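Plollutby salon asks for long hair as wig waiting list grows

A hair salon in Plollutby is to offer free cuts throughout August to anyone willing to give away a long length of hair.

Pettigrew, on the corner of the market square, will send the cut hair to Lurnia, a small charity that supplies wigs to children and young people who have lost their own hair through illness. The charity says its stock is lower than it has been for several years and that families are waiting longer than they should.

The salon took part in a smaller appeal last summer, when it collected 100 ponytails in a fortnight. It hopes to pass that total this time and has set aside two chairs each afternoon for donors, who do not need to book. Anyone who would prefer a morning appointment should ring first.

Imani Oyelaran, who manages the salon, said many people had asked after last year's appeal whether it would be repeated.

"We had customers coming in at Christmas saying they were still growing theirs," she said. "Some of them only needed another couple of months, so August made sense. It's also when we get the students back, and the children before the new school year."

Hair must be clean, dry and tied in a ponytail or plait before it is cut. Short lengths fall out during the making of a wig and cannot be used. Donors are asked to have enough for a plait as long as a ruler, measured from the band to the tip. Layered hair can be taken if the shortest layer meets the length.

Dyed hair will be accepted this year if it is in good condition, but bleached hair will not. Grey hair is welcome – the charity mixes it for older teenagers who want a lighter shade. Dreadlocks and hair swept up from the floor cannot be used.

Each wig costs Lurnia 900 pounds to make and fit, and the charity meets the whole cost itself. A collection tin will stand on the salon counter for those who would like to give money instead, or as well. Last year's tin and a sponsored head shave brought in 2000 pounds between them. 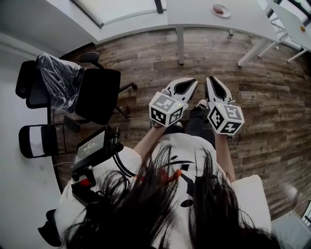 Photo: Samutum

Long dark hair is what the charity needs most. Lurnia says requests for dark brown and black wigs have gone up, while much of what arrives in the post is fair or light brown. Straight, wavy and curly hair are all wanted, and natural curls should not be straightened before the visit.

Ms Oyelaran said donors should think about the finished style before they come in. A cut to the shoulder is possible for most people, but those with hair that only just reaches the required length may leave with a short bob.

"We'll always measure it and show you in the mirror before we pick up the scissors," she said. "If you change your mind at that point, that's fine – you can have a trim and go home."

Under-16s must be accompanied by a parent or guardian, who will be asked to sign a form. Donors can have a card from the charity on request, but they will not be told who receives the wig.

Free cuts are available from 1pm until 5pm. Hair cut elsewhere can be handed in at the counter in a sealed bag, provided it is still tied at one end.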